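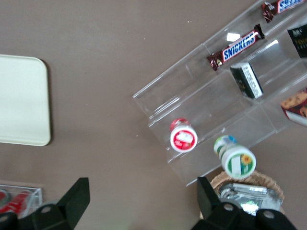 Prepared by Estíbaliz Campos and Hongjun Bai, Bako Operator Training
Reviewed by Yakubu Garba

Section 16. Recording a Demonstration by Remote Control

This section describes how an operator records a pick-and-place task with the Bako hand controller. Complete the workspace check in Section 2 before beginning.

1. Place the tray to the left of the clear tiered organizer. Keep a stretch of tabletop open between them.

2. Stock the organizer with the items on the task sheet. Candy bars go in the upper compartments and small bottles in the lowest tier.

3. Select "New Demonstration" and enter the task name exactly as written on the sheet.

4. Move the gripper over the table until the wrist view shows both the tray and the organizer. Both fingertips must remain visible.

Note: Clear plastic may show bright reflections in the wrist view. Adjust the overhead lamp if glare covers an item to be picked.

5. Hold the record button and guide the gripper to the item. Approach slowly, close the fingers, and lift straight up until the item clears the compartment walls.

6. Lower the item into the tray, open the fingers, and return to the start position - then release the button.

CAUTION: Do not press the fingers against the organizer. If contact occurs, stop recording and inspect the fingertips for damage.

7. Review the recording. Delete any demonstration in which an item was dropped or the gripper paused over the wrong compartment. Error 129 means that the recording was not saved and must be repeated.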